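Ellcombe restaurants to cook for school meal fund in May

April 5, 2023

Fourteen restaurants in Ellcombe will give part of their dinner sales to the Plakport School Meal Fund during the first week of May. It is the second year for the drive, which raised $3000 last spring with half as many kitchens taking part.

Each restaurant will pick one dish and donate the full price of every plate sold. Bensaid, on Canal Street, has chosen its lamb and apricot stew. Costatine will serve a baked pasta with greens, and will also take donations at the register during lunch.

"Last year we ran out by seven o'clock on two of the nights," said Wael Fahmy, who owns Bensaid. "We are making bigger pots this time."

The fund pays off overdue lunch accounts at the two Plakport elementary schools and sends food home with families before long weekends. Urmila Garg, who runs it, said 102 children are on the weekend list now. Money from the May drive will go to the summer program first, with anything left over held for the fall.

Diners do not need a ticket for the regular dinners, but Costatine asks for reservations for parties of six or more. Takeout orders count toward the donation at every restaurant except Bensaid, which is dine-in only that week.

The week closes with an onion soup supper at the Ellcombe Grange hall, cooked by Dima Sleiman and Driss El Sherbiny. Seats are $14, and children under five eat free. The soup will be made with red onions, which are nearer to the magenta and pale pink of the big onion shape under the gripper than to the yellow kind most recipes call for. Bread and salad are included, and a vegetarian broth will be available. Supper tickets go on sale at both Costatine and Bensaid later this month. 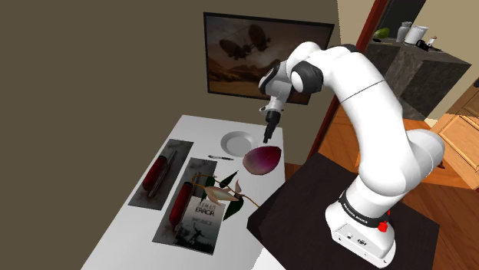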